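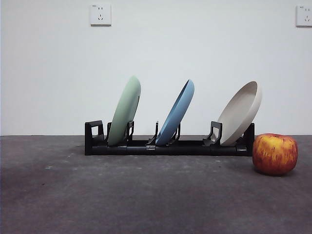 Is a dishwasher worth it for a one-person household?

Asked 31 January 2023 in Kitchen and Home
1583 views

I live alone in a second-floor apartment in Cloller and my landlord has offered to put in an 18 inch dishwasher if I agree to a rent increase. Over the two years left on my lease the increase comes to 700 dollars. He sent me a flyer from the appliance store (Usell) that says hand washing "wastes thousands of gallons a year" and that the machine "pays for itself." I have my doubts. I eat off the same few plates, wash them after dinner and leave them in a rack on the counter. My last water bill was 61 dollars and that covers showers, laundry, everything. Has anybody here gone from hand washing to a machine and seen the bill move at all?

3 answers

Answer 1 (accepted)

I would want to see where the store gets "thousands of gallons." Those claims usually compare a full machine with a person who leaves the faucet running the whole time. If you fill a basin, wash, and rinse quickly, the gap gets small. It gets smaller still if you run the machine half empty, and with one person's dishes you will either do that or let dirty plates sit for four days.

You can check your own number. Put the stopper in, wash a normal dinner's dishes the way you always do, rinse over the same sink, and see how high the water comes. Scoop it out with a gallon jug if you want to be exact. Do it for a week. Then look up the gallons per cycle for the model he's offering (the model, not the brand) and guess how many cycles you'd run.

Also read your bill again. A good part of mine is a fixed service charge that stays the same if I never turn on a tap. You can't save that part.

Most of the cost of hot water is the heating, so look at the gas or electric side too. I still don't see 700 dollars in it.

Answer 2

get the dishwasher. we got a Lagman in May and love it, never going back. so quiet. water bill I don't know, my husband pays it

Answer 3 - Murray MacLeod

I went the other way, from a machine to a sink, when I moved to a smaller place. My bill hardly changed. I won't pretend that proves much, I moved in a different season and the old place had a toilet that ran.

Two things I'd ask the landlord. Who pays for repairs? And does the rent go back down if it breaks and he doesn't replace it? Get both in writing. My old building put in Clatamell units and the tenants ended up arguing over a drain pump for months.

If you just hate doing dishes, that's a fine reason to pay for one. I'd leave the savings out of it.

Comment from asker: Thanks. Asked him about repairs and he said "we'd work something out." So, no.

Comment on Answer 1: The flyer I got had the number as 2000 gallons, with a little star next to it and nothing at the bottom of the page for the star to go to.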